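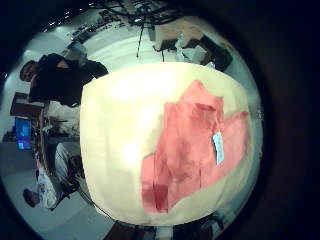

Polari household chores project
Progress report to Ramatach, 17 Jan 2022

Summary
Work this period was on cloth handling at the Velluvberg site. The two-arm setup can now pick up a single piece of fabric from a table in most attempts. Folding is behind plan.

Work done
We logged 686 attempts, all starting from a crumpled cloth. A run ends when the cloth lies in a folded shape or after 60 seconds. Of these, 107 ended in a fold we would accept from a person. Most failures came in the first spread, when a gripper took two layers and pulled both. The cloth then bunches and the second arm has no clear edge to go for.

The pink cloth is still the main test item. It creases easily and gives a fair idea of what a shirt or pillowcase would do. 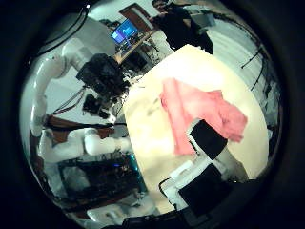 Can it do the chore yet?
No. A person does the same fold in a few seconds and does not need the table cleared first. Carrilho asked about towels straight from a basket. We have not tried that.

Next steps
In February we will change the finger pads and repeat the spread test. We request 16 more hours of operator time, to be charged to the existing budget line.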